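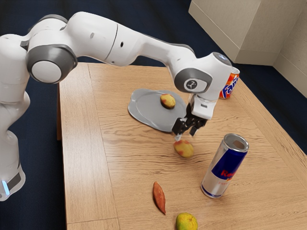
Motdale Community Meals: progress report to the Inness Fund

6 min read

Period covered: May to the date of this report, 20/11/2023
Prepared by: Diệp Phùng, project lead

1. Summary

The lunch service is running on four days a week at Motdale hall, as set out in the grant agreement. We have served 502 people at least once since opening, against a target of 500 for the full year. The home delivery side started late and is behind. Spending is within budget overall, but the food line is higher than planned and the transport line is lower.

2. Lunch service

Lunch is served from noon until half past one. We began with a single hot dish and a pudding and moved to two hot dishes in the second month, one of them always without meat. The busiest sessions have had up to 71 people in the hall, and on those days we ran a second sitting. The tables we have are enough for one sitting but there is little space left for wheelchairs and pushchairs when every seat is taken. We have moved the serving hatch queue to the corridor side, which has helped.

People pay what they can into a box by the door. Takings have been steady and are shown in the accounts sent separately. We have not set a suggested amount and do not plan to.

3. Food supply

Most vegetables come from Prollholm, the growers' co-operative on the north side of the valley. They deliver twice a week and take back the crates. The agreement covers potatoes, onions, carrots, cabbage and whatever else is in surplus. The summer was poor for beans and we bought those in. Potatoes have been plentiful and are on the menu more often than I would like, as soup, mash, cakes or in a curry.
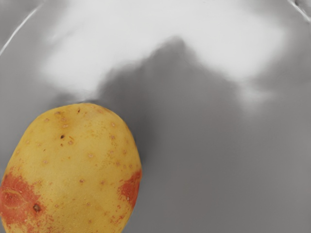 A potato with reddish-orange patches on its skin.

Grading is loose, and we accept marked and odd-sized produce at a lower price. Peeling takes longer as a result. We budgeted two hours of preparation per session and the real figure is closer to three. I would ask the Fund to note this for the second year, as the paid kitchen hours will need to go up.

Dry goods are bought from Lò, the wholesaler in town. Rice and oil both went up in price over the summer and account for most of the overspend on food. We looked at changing supplier but the delivery charge from further away cancelled out any saving.

4. Home delivery

This was due to start in May and did not start until September. The delay was caused by insurance for the drivers' own cars, which took much longer to sort out than we had allowed for. One round is now running, covering the lower village and the cottages along the river. The second round, for the upper valley, is waiting on a driver. Two people have shown interest and one has been out on the existing round.

Food is arriving hot according to the people we have asked. The lids on the first batch of containers leaked and we have changed to a deeper type.

5. Training

All kitchen staff hold a current food hygiene certificate. Allergen training was done in-house using the council's free material. A first aid refresher is booked for the new year.

6. Problems and risks

The hall boiler failed twice in October. Lunch went ahead both times, but numbers were low and several regulars told us they had stayed at home. The hall owners have agreed to a repair before Christmas. If it fails again we can use the school dining room at short notice, though only after their own lunch has finished.

7. Next period

Start the upper valley round. Agree kitchen hours for the second year. Carry out the user survey, which was planned for autumn and has been put back. Ask Prollholm whether leeks can be added to the winter delivery.

We request release of the second payment as scheduled.

Comments (3)

Could the menu go up in the post office again? It stopped in the summer and my mother doesn't use the internet.

Good to see the river cottages are covered. Is there a number to ring for the upper valley list, or do we just ask at the hall?

More of the potato cakes please. The curry was a bit hot for me.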